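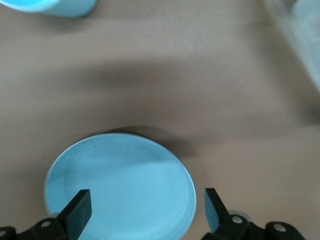 Didora is hiring teleoperators to record table-setting and simple food tasks at our Orncombe site. You will move two robot arms by hand from a pair of leader controls, and what you do is recorded as an example for a learning system. Most of the objects are ordinary tableware, such as a light blue plate that has to be approached with the gripper wide open and one finger on either side. Each attempt is called an episode. We have 3,442 accepted episodes so far and need many more before the current phase, which we call Juvby, closes in June.

The job

A shift is made up of short blocks at one station. At the start of each block you get a task card with one sentence on it, for example "Put the bread on the green plate" or "Stack the bowls." You set the table to match the card, start the recording, do the task with the arms, stop the recording, and mark the episode as good, bad or unsure. Then you reset and go again. Between episodes you change where things stand, because a system that always sees the plate in the same spot learns the spot.

We want steady, natural movement. Speed is not scored. If you drop something, keep recording and pick it up if the arm can reach it. Those episodes are useful and you will not lose pay for them. Do not put your hands over the table while the arms are live.
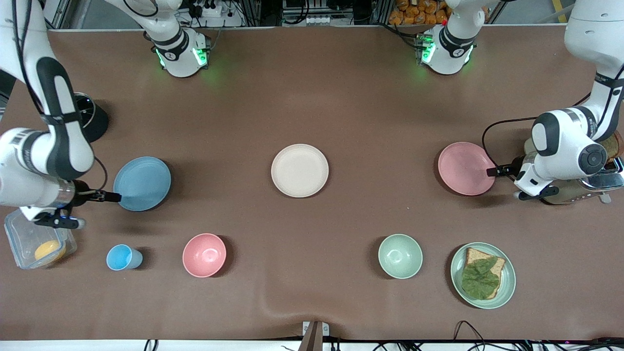
Two-arm plate task: right gripper at the light blue plate, left gripper on the pink one.

Objects on the table are swapped between blocks. Expect plates, bowls, cups, lidded containers and small food items. You will also spend part of each shift reviewing episodes recorded by other operators and writing a one-line label for each.

What we are looking for

You do not need a degree or any background in robotics. We have hired people from sewing, dental labs, warehouse work and restaurant kitchens. You should:

- be 18 or older and allowed to work in the country
- have good use of both hands and be able to judge distance well, with glasses or contacts if you wear them
- be comfortable repeating one task 40 times in a block without drifting into shortcuts
- write short, clear notes in English
- be able to sit or stand at a station for an hour between breaks

Tell us if you need a change to the station. Seat height, control height and screen position can all be adjusted.

Training and hours

Training lasts 3 days and is paid at the full rate. On the last day you record a test set, which Shazia Kakakhel goes through with you. Shifts start at 8 a.m. or 1 p.m. and you can ask for either. Part-time is fine. The contract runs to the end of Juvby, and we expect to keep some operators on for the phase after it.

Recording and privacy

The cameras point at the table and one sits at each wrist. Your hands may show up while you reset. No sound is recorded. Your name is replaced with an operator number before episodes leave the site.

How to apply

Send a resume or a short note about your recent work to Sabina Havlíček at the Orncombe office and put reference 71 in the subject line. Say which shift you prefer and when you could start. Applicants we want to meet are invited to try a station, which takes less than an hour.

Related openings

Episode Reviewer, part-time (Orncombe)
Station Technician, evenings (Orncombe)
Data Labeling Lead (Pettigrew)
Warehouse Picking Operator, Teleoperation (Pettigrew)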